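Last updated: 2024-11-11

Re: Sourdough starter gone sluggish

> I've had mine going since October and it used to double by lunch.
> Now it just sits there with a few sad bubbles. Same Prindov rye,
> same jar. Should I throw it out and begin again?

Oh please don't throw it out! Mine did the very same thing when the kitchen cooled off, and I fussed over it for days before I thought to move the jar up on top of the fridge. It had perked up by the weekend, and I've kept it there ever since.

I would also feed it a bit more than you think it needs. I'd been stingy with the flour — my mother raised me not to waste any — and the poor thing was plain hungry. I give it 100 grams of flour and the same of water now, and whatever I pour off goes into pancakes, which my grandkids like better than the bread anyway.

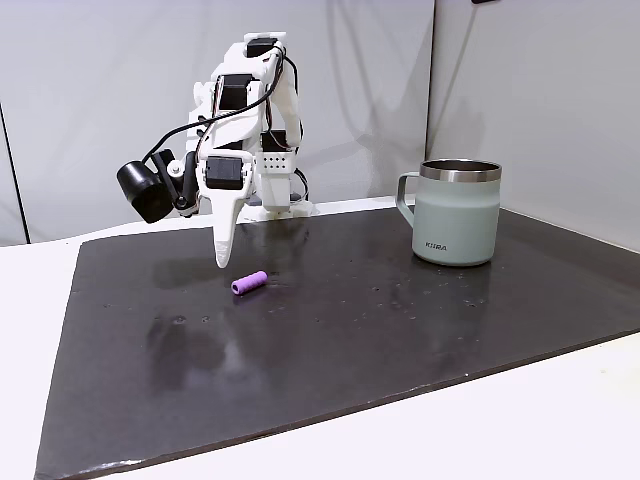

What I'd try, in order

1. Move the jar somewhere warmer and leave it alone overnight.
2. Feed it morning and evening for a few days. Asfaw whole wheat works nicely if you can't get the rye.
3. If your tap water smells of chlorine, let a pitcher stand out on the counter first.

If it's still flat after all that, write me off list and I'll mail you some of mine, dried. I have plenty put by in the pantry.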